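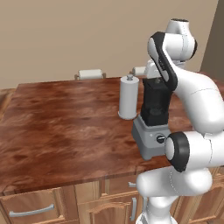

Cleaning donated books before a sale

Sort before cleaning. Set aside any book with a musty smell or gray spotting on the page edges and keep it in a sealed bag, away from the clean stock.

Dust the top edge first, with the book held firmly shut, brushing from the spine outward. A soft 40 mm paintbrush is adequate. Wipe glossy covers with a barely damp cloth. Do not use water on cloth or uncoated paper covers. 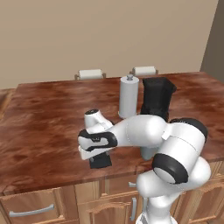

Counter with a reddish-brown marbled finish.

Price stickers: warm the label with a hair dryer on low for 20 seconds, then lift one corner with a plastic scraper. Rub off leftover adhesive with a white eraser. Solvent removers can dull laminate, so test on the back cover.

For odor, stand the books open in a lidded tub with a dish of baking soda. Keep the soda off the pages. Check after three days and replace it if the smell persists.

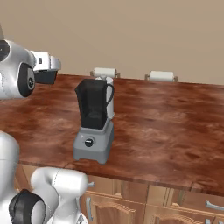 Pack spines down or flat, never spines up. A full carton should stay under 40 pounds. The Ditarley sale handled 664 books last December in small cartons, with paperbacks and hardcovers boxed separately. Store cartons off concrete floors, at 50 percent humidity or lower.

Get new tips by email. Unsubscribe at any time.

© Bondeo Household Notes | Contact | Back to top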